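Bench notes, November, after lunch

Back on the tabletop question, because I keep putting it off and Veketti wants an answer for the Plorcombe room. The pale top is the one I'd pick, I think. I like the color — beige with a bit of pink in it — and small black hardware is so easy to find on it, even when I've let things pile up (I have let things pile up).

My gripe is the glare. With the overheads on, you get a big whitish streak right through the middle of the work area and the grain just washes out. Fine for assembling stuff, miserable for reading a pencil line. I lost one twice this morning and had to crouch down to the side like I was lining up a pool shot.

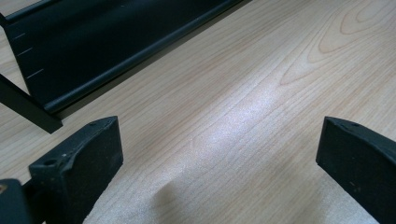

So, things to try. Turning the bench a quarter turn is free, so that's first. Then switching off the row of lights nearest the door and using the clamp lamp from the left. If neither helps I'll ask Trateck what a matte topcoat costs, their last quote was 739 for the whole set of tops and I'd love to not go there again!

Also for whoever marks out next: please use the softer pencil and keep the lines at least 5 mm long. The short ones vanish.

The arched grain toward the one corner is really pretty, by the way. I'd keep that end facing the room if we do turn it. Tape measure is back in the Liao drawer, felt pads still need ordering, pack of 100 this time.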